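Budgeting a second arm for fruit handling, what would you buy first?

Started by tgrecu
Board: Small Automation > Buying and Planning

tgrecu
Posted 8:40 pm

Hi all! I'm putting together the equipment request for our little produce handling project and I'd love some eyes on it before it goes in at the end of March. We already have one Pisitz arm with the stock two-finger gripper and a wrist camera. The plan is to add a second station so we can work on fruit at one and set up the next tray at the other.

The quote I have from Stikmont is 1,695 for a gripper with swappable fingers, wrist camera bracket included. The arm itself is a separate line and already approved (yay). So the question is really about the end of the arm. Do I take the Stikmont, or buy a second copy of what we have and put the difference into pads, plates, a better light and a faster camera?

I'm leaning Stikmont because I want to try soft fingers so badly.

Teodor

pulleyfan
Posted 8:58 pm

Second copy of what you have. Every time. You know where the screws are, your spare pads fit both, and anything you tune on one station has a fighting chance on the other. We run Onsri grippers on two benches and the best decision we made was refusing to mix.

bluntchisel
Posted 9:15 pm

Disagree with pulleyfan. If both stations are identical you learn the same thing twice. Fruit is exactly where you want to compare fingers! What are you picking up, whole fruit or cut?

tgrecu
Posted 9:31 pm

Both, and that's the fun part. Whole bananas I'm fairly relaxed about. Cut watermelon is the one I keep thinking about, and I'd like the money to go where the trouble is.
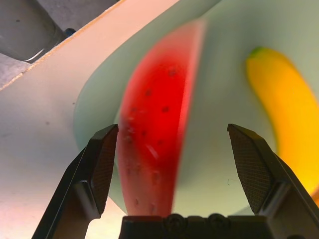
My worry with the wedges is squeeze. Textured pads are great on peel, but on cut flesh I don't know how much bite I want, and I'd love to have something smoother to swap in. Then there's cleaning. Juice in a fine crosshatch is a toothbrush job, so whatever I buy, I'm adding pads as a consumable. I've put down 50 pads for the year, is that nuts?

boonsong_l
Posted 9:47 pm

Not nuts at all, I'd call it sensible. We went through pads much faster once we moved to cut fruit.

Can I put in a word for the camera line though? Your wedge is smeared pretty badly, while the fingers are nice and crisp. If your grip decisions depend on where the edge of that slice is, I'd spend on shorter exposure and more light before fancy fingers. A decent lamp is cheap and you can move it between stations. Eledex do a little ring light we like a lot, and it screws straight onto our bracket.

Boonsong Luangrath

pulleyfan
Posted 9:52 pm

What Boonsong said. Light first!! Then the boring duplicate gripper.

bluntchisel
Posted 10:06 pm

Light yes, duplicate no. You can buy the lamp AND the Stikmont if you drop the pad order to 21 and reorder in the fall. Pads get brittle in a drawer anyway.

pulleyfan
Posted 10:11 pm

Mine have sat in a drawer for years and they're fine. And reordering means another round of paperwork, which costs more than the pads do.

tgrecu
Posted 10:24 pm

Ha, you've met our paperwork. OK, revised list:

Light, one per station, top of the page
Stikmont gripper, 1,695, with smooth and soft fingers
Pads, 50, crosshatch for the existing gripper
Plates, 5 more of the same kind, so I can prep trays ahead
Faster camera, moved to "if funds allow"

boonsong, do you know if the ring light fouls the fingers when they're fully open? I have big slices to get around and I'd hate to lose any room.

boonsong_l
Posted 10:38 pm

It clears ours with room to spare, but we're on a different bracket. Ask them for the drawing before you order. And keep a line for a drip tray, I'm serious, juice travels.

bluntchisel
Posted 10:41 pm

Great list. Please post when the soft fingers show up, I want to hear how they do on melon.

tgrecu
Posted 10:50 pm

Drip tray added! Emailing for the drawing tonight, and I'll start a new thread when the boxes land.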